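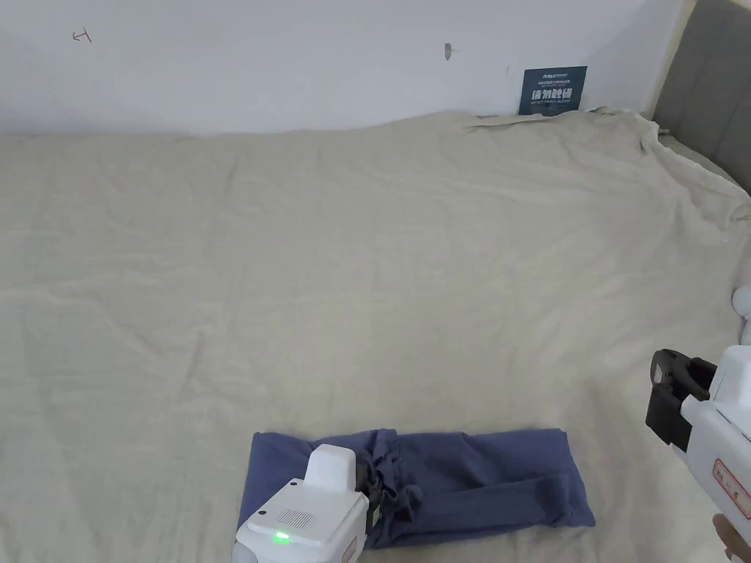
Mikkel Toft wrote back to the last report that he had read it twice and still couldn't tell whether anyone had folded anything. Fair. Someone has.

Progress report to Flokell, laundry and clothing strand, Dec 4, 2023

Since April the Plilix clothing room has folded and shelved 1,561 garments, most of them donated and many of them, to judge by the pockets, donated in a hurry. Shirts are in good shape. Socks remain a matter of faith.

Trousers took up most of the fall. A drawstring waist won't lie flat the way a stitched one does, so the legs come out as a tidy rectangle and the top stays bunched. We tried 3 ways of dealing with it and kept the dullest — lay the pair lengthwise, smooth the legs first, leave the waistband for last. Folding goes on the big beige cloth, which wrinkles too, but we aren't reporting on the cloth.

Spending is under budget by around 7 percent, mainly on account of the shelving from Nivton, which was cheaper than quoted and also shorter than quoted.

Still open: the second delivery from Chrysikopoulos, and the question of whether pajamas count as trousers in your reporting form. We have put them under both for now and marked the overlap in column 2.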